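3.2 Work surface and loose items

All bench layouts in the Dikbridge study used perforated metal tops, dark gray, holes on a regular grid. We picked them over plain tops for one reason: position of anything put down can be read off by row and column, no tape measure. Users were told to leave the surface the way they normaly would at the end of a session. No tidying for our sake.

Over the study period 289 surface records were made, across 28 benches. Each record lists loose items only. Mounted plates and anything bolted down were logged separately (see Section 3.4). Cables were the hard part. A cable fixed at one end and slack for the rest of its run was coded as loose, after some argument - Sandoval's scheme would have split it in two, and we found that too slow to apply.
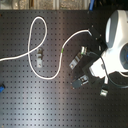 Figure 3. Slack white cable on a perforated top, with a small metal clamp lying inside the loop. Coded "cable, loose" and "hardware, unattached".

Small hardware left inside a cable loop got its own code, since moving the cable tends to drag the part with it. 57 records carry this code. Most involve clamps or short brackets, a few single screws. Colored markings on cables were noted where present but not used in the analyis; the labs did not agree on what the colors meant.

Rajput benches were recorded in November only, so they are left out of the month-by-month comparison. Ollgate benches had the same hole pattern but a lighter finish - glare was worse there and 28 screws were first missed, then added on a second pass.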